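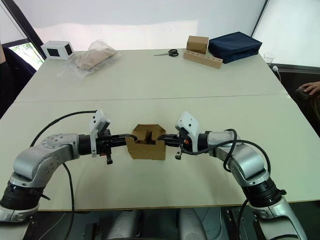

Small carton, part folded, with the scissors and the drilled block at the back of the table

Re: [packing] Small cartons, tuck flaps or tape?

Hello all,

On Friday Tiveck asked:

> We've been sent a bundle of 100 small flat cartons from Coston and
> I can't get on with them at all. The flaps spring back up the minute
> I let go and the one with the notch never seems to end up where I
> want it. Do people tape these, or is there a knack? We need 28 ready
> for the October parcels and so far I've made 2 that I'd be happy to
> post.

Oh, I do sympathise! We had the same sort from Coston last year and I swore at them for a whole afternoon (the cat left the room). I've come round to them since, so don't send them back yet.

What helped me most was creasing every fold backwards and forwards before trying to make anything box-shaped. Do it on a flat table, run the back of your scissors along the line if your thumbs get sore, and then stand the sides up. Hold the two sides in while you're dealing with the flaps, otherwise the whole lot opens out again like a daft flower.

I leave the notched side until near the end. It makes a handy place to hook a finger in when you want to open the thing again, so I like to have it at the front.

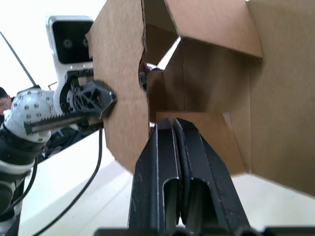
Closer in, flaps up and the notch showing behind the tall one

As for tape, I'd say one strip along the bottom if you're sending jars or anything with a bit of weight, and none on top until you've checked what's inside. I once taped 5 shut and then found the Đàm labels still on my chair. Never again!

Ragged edges don't bother me, by the way. Corrugated card goes like that where it's been cut and a parcel label covers a multitude of sins. If yours are really rough, a quick trim with scissors will do it.

Has anyone tried the Grireck ones? They're dearer, but I'm told the creases are deeper. I'd go halves on a bundle if somebody else wants to try them.

Bye for now, and good luck with the other 26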